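## 4. Registering your boxes in Andus

Before you start this section, please finish the installation from section 3 and check that the label printer has paper. The first registration takes some patience. After this the work goes faster, and you will need only steps 3 to 6 for every new box.

1. Open Andus and choose **Places > New place**.
2. Give the place a short name, for example "Kitchen" or "Hall shelf". The name can have a maximum of 18 letters. Do not use the sign /, it is reserved for sub-places.
3. Choose **Add box**. The program proposes the next free number. You may change it, but only before you press **Save**.
4. Write the contents in the field **Inside**. One line is one article.
5. Press **Print label** and wait until the green light stops blinking.
6. Put the label on the box and press **Confirm**.

**Note:** Box numbers start from 200. The numbers below 200 are kept for places and can not be given to boxes.

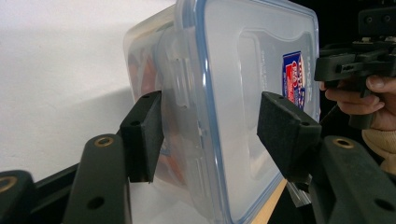
Labels of type B are made for smooth surfaces, and they hold best when you press them from the middle to the outside with a dry finger. Clean the surface first with a little alcohol and let it dry. On a lid, choose a flat area and not the curve. A clear container with a light blue rim on the lid may already have a sticker from its maker near one edge, and in this case put the Andus label beside it, never on top. Two layers of paper lift up at the corners after some weeks.

**Caution:** Remove the label before you put the lid in the dishwasher. The glue becomes soft and can block the filter.

### 4.1 Boxes inside boxes

Andus permits one box to stand inside another, up to seven levels. In normal use two levels are enough.

1. Register the big box first, then the small one.
2. Open the small box in the list and choose **Move into**.
3. Type the number of the big box, for example 318, and press **Save**.
4. Check that the small box is now shown with an arrow before its name.

If you move the big box to a new place, everything inside it moves in the program too. You do not need to print new labels.
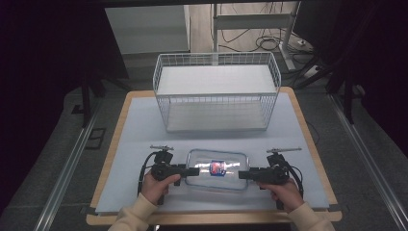 Can I register a thing without giving it a box?

Choose **Loose article** in the menu of the place, and write its name there. It gets no number and no label, but the search will find it.

### 4.2 Small things that are lent to other people

For things which often leave the house, switch on **Lending** in the settings of the place. Every loan needs a name and a month of return, such as June. When the month has passed, the article is shown in orange until you press **Returned**.
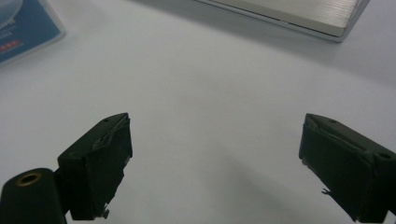

*Figure 4-3. Flat metallic case and a blue card or package on a white surface.*

**Note:** The lending list is not protected when you install the program. To protect it, go to **Settings > Code**, enter the factory code 1753 and then your own code two times. If you forget your code, write to Tincuța Filip at the Barbu service desk and include the serial number from the bottom of the printer.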